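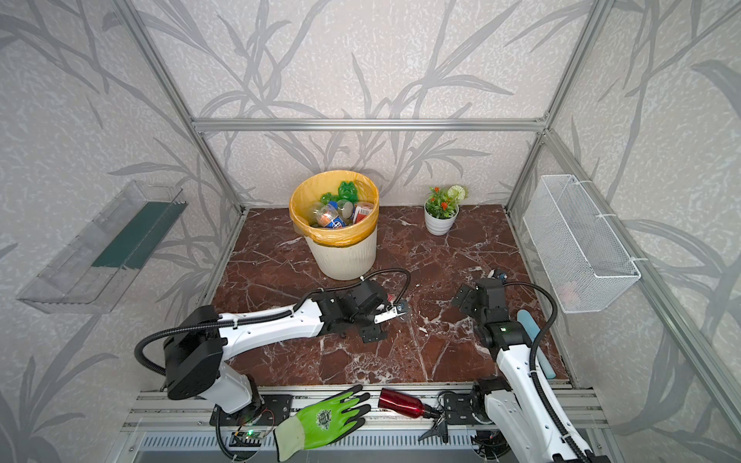 Ellari Home Technology Club, Reviews

Drikia two-arm tidying set, tried with bottles and a bin

Our club had the Drikia set from February, and my question was simple: can it do the recycling for me? I live with two teenagers, so bottles on the floor are a daily matter.

The set has two arms, each with a black gripper. Mounting them took me 38 minutes with the printed guide, which is clear except for page 6. You give the job in the Mamness program and then you wait.

With bottles it is better than I expected. It managed almost 380 during our trial, mostly one after another and without help. The slow part is the approach. The gripper comes down, stops with one finger on each side, thinks a little, and only then closes. My younger son can empty the whole kitchen table in this time.

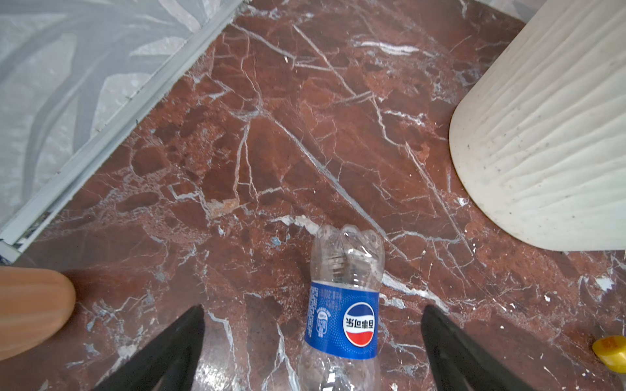
Empty Pepsi bottle between the two fingers, before the grip.

Cartons are harder. The arms squeezed some of them flat, and Marjorie Treloar, who tested it with me, had to pick up the rest by hand. It also does not tie the bag or carry it out, and for me this is half of the chore. Caps stay on the floor unless you ask for them separately.

I compared it with the older Wainwright, which we had last year. The Wainwright is quicker but drops more, and its noise is tiring in a small room.

Would I buy it for my home? Not yet. For a workshop where the same bottles come all day, I would consider it. I give it three out of 5, and the third point is for the patience of the machine.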